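WORKSHOP NEWS

Two-armed walker gets its produce corner

The humanoid build in the back bay of the Simiyu shared workshop has moved on to its picking and shelving stage. Members who come in through the side door will have noticed the gray floor area past the laser cutter is taped off. Please leave the tape where it is, and step over the cables, not on them.

For anyone who joined after March, a short recap. The group bought the legs and torso secondhand as a kit from Tondau, with no hands and no working controller. The arms are from the same kit. The hands are our own assembly, built on a finger set from Griltitz that came as a bag of parts with a drawing that did not match the parts. Tumaini Kombo redrew it over the spring, and the new drawing is in the binder by the drill press. If you build from it, use the second revision. The first has the thumb bracket mirrored.

Spending so far is $1,444 out of the shared project fund, not counting tools we already had. The biggest single item was $796 for wrist motors, bought as a matched pair after one of the originals stripped its gears. Cable and connectors have cost more than we planned for. A replacement battery pack is quoted at $400 and we have not ordered it. Until we do, the robot runs on wall power.

The current job is a simple one to describe. There is a pine shelf on one side and a basket on the other, and the robot has to move vegetables between them with either hand. Round things go better than long things. The tomatoes were crushed twice in the first week, on a bench test with one hand clamped in the vise, and the grip limit was lowered after that. The cabbages are the hard case. They are wide, the leaves fold under the fingers, and the hand reports a firm grip when it is holding two leaves and nothing else. We are trying a slower close with a pause in the middle.

The control software is Brirnen, same as on the workshop's small arm, with a separate settings file for each hand. Do not copy the left file over the right one. The joint offsets are different and the elbow will go to its stop.
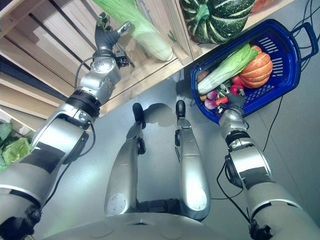

By Naomi Nyaga
Simiyu Workshop newsletter, December 31, 2019

One hand is down in the blue basket at the tomatoes and carrot while the other is up by the shelf, where a napa cabbage and a kabocha squash are lying on top. Running both arms in one routine is what we want to get steady before any walking is added. The loop of cable at the left wrist needs a clip. Tumaini has a printed one that fits but it cracks at the screw hole, so he is redoing it in a tougher plastic.

Jobs open to any member: a cover for the cables on the floor, a stop block behind the basket, and a label for the power switch. None of these needs robot experience. There are 10 spare finger pads in the drawer under the vise. Write your name on the sheet if you take one.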